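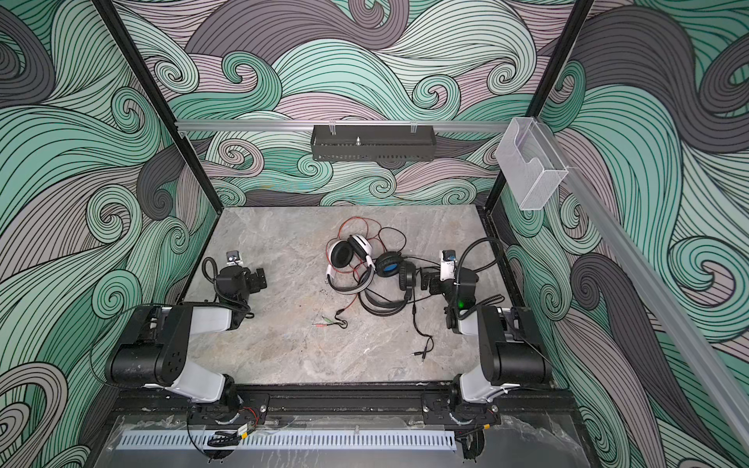 Lulton étend sa collecte de démonstrations aux objets à câble

Décembre 2021 - Lulton a ouvert en novembre une nouvelle série d'enregistrements consacrée à la manipulation bimanuelle d'objets munis de câbles, casques audio en tête. Les données doivent servir à l'entraînement de Zorkik, le modèle de commande que l'entreprise développe avec Flilance.

Chaque poste comprend deux bras montés face à face, chacun équipé d'une pince parallèle et d'une caméra de poignet. Une vue d'ensemble complète l'enregistrement. Les bras sont téléopérés : l'opérateur exécute la tâche de bout en bout, et les positions articulaires, l'ouverture des pinces et les flux vidéo sont horodatés sur une base commune.

L'objectif fixé pour cette série est de 500 épisodes validés. À la clôture du dernier lot, 300 l'étaient, et 33 avaient été écartés, le plus souvent pour une perte de synchronisation entre caméras ou une saisie interrompue par l'opérateur. Les reprises après une prise manquée sont en revanche conservées et annotées comme telles.

« Un câble n'a pas de pose au sens où on l'entend pour une pièce rigide. Il faut des exemples où il passe sous l'objet, par-dessus, ou autour d'un autre câble », explique Drita Dervishi, responsable de l'acquisition. Le protocole prévoit quatre tâches : séparer deux casques, dégager une fiche, ranger un casque, regrouper les cordons d'un même côté du plateau. La disposition de départ est modifiée à chaque épisode.

Le décor des parois change aussi d'un poste à l'autre, afin de limiter la dépendance du modèle à l'arrière-plan. L'annotation est confiée à Kadrić, où l'équipe d'Arben Kneževič découpe les séquences en phases d'approche, de saisie, de transfert et de dépose.

Un premier entraînement sur les épisodes déjà validés est en cours chez Flilance. Ni le jeu de données ni les poids du modèle ne sont diffusés à ce stade.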